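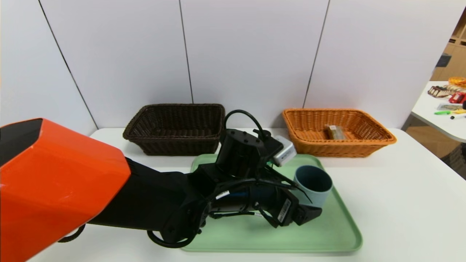 Open day at the Memon test lab, Drerstead

The doors opened at nine and the first tour left twenty minutes later. Memon moved its software testing group from Lornham to Drerstead in the spring, and the September open day was the first time outsiders could walk through. I went because our own team is about to rewrite its regression suite and I wanted to see how a larger shop runs one.

The building is an old wool store from 1861, with thick walls and poor phone signal. Testers sit on the second floor. The nightly run has 1338 automated checks and takes about three hours. Another 116 are still done by hand, mostly print layouts and screen reader passes. The hand checks are kept on a shared sheet with one row per check and a column for the build number.

Flaky tests got the longest talk of the morning. Any test that fails and then passes on the same build goes into a separate list and stops blocking releases. It has two weeks to be fixed or deleted. Somebody asked how many get deleted and the answer was most of them — I would have liked a figure.

After coffee we watched a triage meeting. They took eleven reports in half an hour. Reports without steps to reproduce go back to the sender the same day with a short form. Duplicates are linked and closed, and the oldest report stays open even if a later one is better written. I'm not sure I agree with that.

Lunch was sandwiches. The afternoon session on test data was full, so I took the bus back to Stukthorpe at 2:40. The 321 stops right outside, once an hour. Parking is limited to the yard behind the building and it was full by ten. Slides are supposed to go out by email.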